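Search this site
Home Projects Interviews Contact

May 2019 — by Kobe Martens

Jintana Thongsuk laughs when I ask how long she's been at it. "I told everyone six weeks," she says. "That was last August!"

Her project is a pair of hand-held grippers for teaching a homemade arm to handle fabric, and she's building them in the shared workshop with Temitope Adeyemi. You hold one in each hand, do the job yourself, and the marker cubes let the software work out where each gripper went. The goal is folding, and folding starts with picking the stuff up.
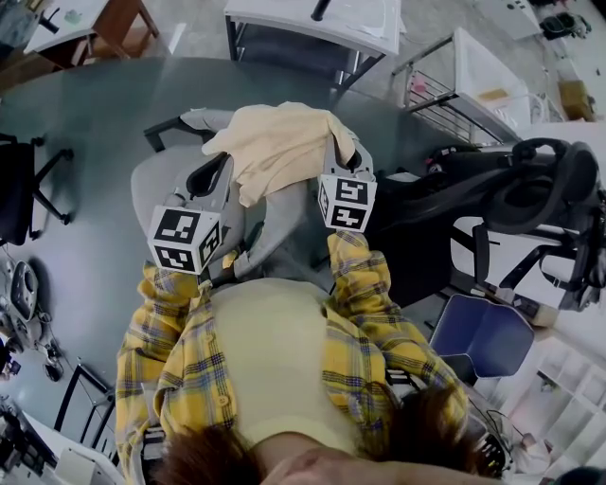
VISVILLE, workshop floor — Crumpled cloth over an office chair is a favorite test. "A flat towel on a table is too easy," Adeyemi says. "Drape it and you never get the same shape twice."

The finger pads have gone through 16 versions. Early ones slid right off cotton, and Thongsuk still keeps the worst in a jar. They've recorded more than 200 grabs with the current pair, and she can talk happily about every bad one.

"Your wrists learn it first," she says. "Then you have to get the arm to learn it too — I love that part."

Next up is a lighter trigger spring.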